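Robotics club notebook
May 2019, bench 2, Patport workshop

Carried on with the vegetable task for the Trastard entry. Everything is still in the simulator, as the arm is booked by the other class until we break up.

Set the finger speed back to the December value and left the approach height alone. Ran 50 picks on the potato to check the script before the long run. The log file now writes one line per pick, so we can see which ones fail and sort by object. Old logs are in the Segura folder and should stay there until somebody has copied the numbers out.

The long run was 455 picks. 14 of those stopped with a timeout before the fingers closed, and I have left them out of the totals. Of the rest, most of the misses came when the potato started at a slant. With it upright the fingers come in low, one each side, and there is enough of it between them to close on. 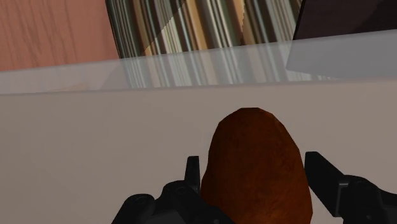 Things to sort out

- Friction on the potato is still the default. Try two lower values and compare.
- Timeout is set at 400 steps. Might be too short for the far starts, need to look at the log.
- Wrist view only shows the top part of the potato once the fingers are round it. The Condum script wants the whole outline to work out the width, so either take the width earlier in the approach or drop that check.
- Grip force reading jumps at first contact. Average over a few steps?
- Rename the saved runs, "test_new_new" is no use to anyone.

Next session: same start positions again with the lower friction, then the carrot if there is time. Don't change the fingertip shape until the potato figures are written up, otherwise we can't compare.

Filed under: Club notebooks, Simulation, Gripping
Contact the club | © 2019 Patport Robotics Club | Back to top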